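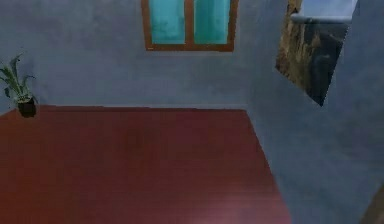
Is the Stallgate oral history on schedule? The recording is, and the transcribing trails it by a distance I will describe as scenic.

Projects > Stallgate Oral History > Progress Reports > Second Report

3 min read

The grant asked for interviews with people who worked at the Stallgate cannery before it closed. By the end of April we had finished 36 hours of tape, if you can still call it tape, and 362 pages of transcript. The proposal promised 500 pages by this point. I wrote the proposal, so I know whom to blame, and I have spoken to her firmly.

The gap has one main cause. Cannery people talk over each other. They learned to do it beside the Prarner seaming line, where you either shouted or kept your thoughts to yourself, and forty years of retirement has not brought the volume down. The transcribing service we budgeted for returned the first group interview with the word "crosstalk" on nearly every line. It read like a play about crosstalk. We now type the group sessions by hand, with two people listening, and it is slow.
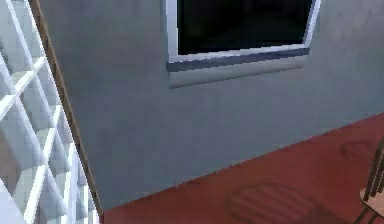

Darius Rusu wrote back after reading the first batch that the shouting was the best part and we should stop tidying it up. I have taken his advice on the 1974 strike chapter, where three former packers disagree at length over who locked the gate. Their versions now run side by side. None of the three is happy with the arrangement, so I assume it is fair.

Spending is close to plan. We are under on travel, mostly because the Turley interviews could be done in one trip, and over on postage. Every person interviewed gets a printed copy to correct, and they do correct it. Mrs. Yatsenko returned hers with more ink on it than we had put there. She also enclosed a pay stub, a union card and a recipe for pickled beets that has no bearing on the project but has been filed with great care.
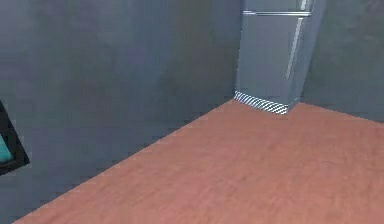 Will the money cover the remaining interviews? Enough is left for all 7 of them, provided I move the unspent travel funds over to typing, and I am asking for your approval to do that. The total stays the same.

Permissions are in better shape than last time. Signed forms are in for everyone but 3 people, two of whom have said they will sign once we fix the spelling of their street. The third wants to hear his recording again first. He has heard it twice already and seems to be enjoying himself.

The county library has agreed to hold the finished set, both sound and paper. It wants the files named its own way, with the surname first and no spaces, and we had of course named them all some other way. Renaming took an afternoon and turned up one interview saved under two titles,

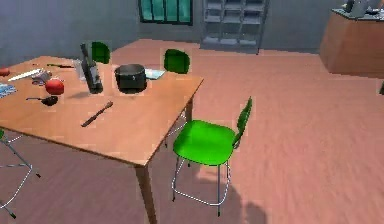 so the last report overstated our recordings by one. Please correct your copy. The duplicate has been deleted, after I checked which of the two was the duplicate, then checked again.

Next quarter we plan to finish the Turley group, record the two delivery drivers, and send the strike chapter out for review. I have set the page target at a number I can look in the eye. A revised budget sheet is attached, along with the first section of the index, which currently runs from Accidents to Beets.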